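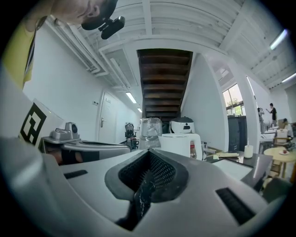

Visit to the Lumthorpe workshop

Our club in Lonindale has talked for a while about building a pair of hand-held grippers, the kind you carry around and do a job with while a camera on the tool records it. Roman Rutkowska's group in Lumthorpe already has a pair, so I asked if I could come over and look before we ordered parts. Roman said to come in the morning and bring a notebook.

The workshop is a shared space with a staircase running through the main room. Desks and tables are at the window end and the bathroom fixtures are at the other. Members pay 200 a year, and that covers a key, a shelf and use of the tools. The gripper project is called Landitz and has eight people in it. None of them do it for a living.

The build

The housing is a big rounded light-gray shell with a recess in the middle lined with black mesh. It looks heavier than it is. Roman opened a spare one on the desk for me. Each housing closes with eight screws, all the same length, after an early version with three different lengths drove everyone crazy. The screws and bearings come from Żak, a small parts shop two streets away that will sell you four of something if four is what you need.

The strip below the recess picks up scuffs quickly. They don't polish them out. They did try painting a shell and went back to bare plastic because the paint chipped at the grip.

I asked what went wrong most often. The answer was the camera mount. It worked loose in the first month, and the recordings from those weeks were thrown out. The current mount has a longer foot and a locking washer. I took a drawing of it home.

The other slow part is working out where the hands are. Square black-and-white marker patterns are used for that, some on flat cards and some on cubes. They print the patterns on plain matte paper. Glossy stock looked nicer but gave trouble under the ceiling lights, and there are a lot of ceiling lights.
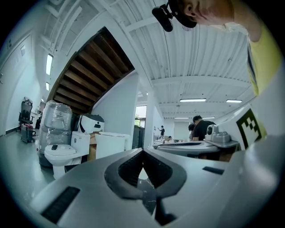
Gripper housing, with the workshop tables behind.

The bathroom corner

The group chose bathroom jobs for its first set of recordings: lifting a lid, wiping a basin, putting a brush back in a cup. There is a black countertop with a white basin and a faucet, and toilets stand on the open floor. Some of the stock was still in clear plastic when I was there, and boxes sit wherever there is room. Plan for storage early. We have half the floor area in Lonindale and I can't see where a second toilet would go.

The person recording wears a small black camera on the head as well. I tried on a spare one. It's fine for ten minutes and then you start to notice the clip.

Landitz had 521 recordings saved on the morning I visited. Roman showed me the log, a plain spreadsheet with the job, the person, the start time and a column for remarks. Most of the remarks are short. "Lid slipped" comes up often. 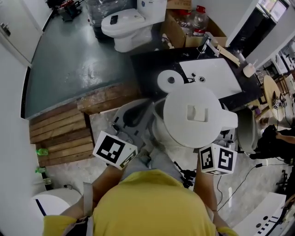
Lumthorpe, 05/08/2024

The marker cubes are worn at the wrists, one on each side. They are white and bigger than I expected, and you have to learn to keep your arms a little apart when you reach for something narrow like a tank lid. Spare cubes are kept on the round wooden table so they don't get mixed up with the other parts.

Notes for our own build:

Order the screws in one length.
Copy the camera mount, including the washer.
Print the patterns on matte paper and glue them flat. A bubble under the paper is enough reason to redo it.
Run the cables along a wall if we can. In Lumthorpe some of them cross the floor and I stepped over them all morning.
Start the log on the first day.

We have not decided about the size of the cubes. Roman thinks smaller ones would do for close work and has offered to lend us a set in December, once Landitz has finished with them. I will bring the mount drawing to the next club evening. Anyone who wants the parts list before then can get it from me.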